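November, and my feet hurt

Up at 4 again because the new shoes were sitting by the door and I couldn't stop thinking about them. Bronen trail shoes, marked down to 150 from 175, and yes I know I said no more shoes this year.

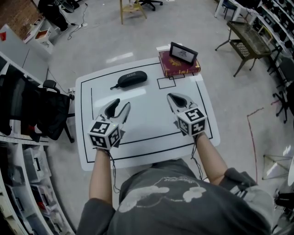 Anyway I took them out on the Petow loop before it was properly light, which was dumb, but oh it was lovely! Frost all over the low meadow, and that one creaky footbridge was slick as anything so I shuffled across it like a penguin. The left shoe rubs. Of course it does. I stopped at the bench and loosened the laces and then it was fine until the climb, and then it wasn't fine.

Had the lentil soup for lunch (too much cumin, still ate two bowls) and put a bandage on the heel. I want to do the whole Hakim ridge before the snow comes — I keep saying that and then it snows. The climb is long and I'm slow and I always forget to bring something salty.

Mom's old wool socks might help with the rubbing. They're in the blue bin, or they were in spring. Must also call about the furnace, it's making the noise again.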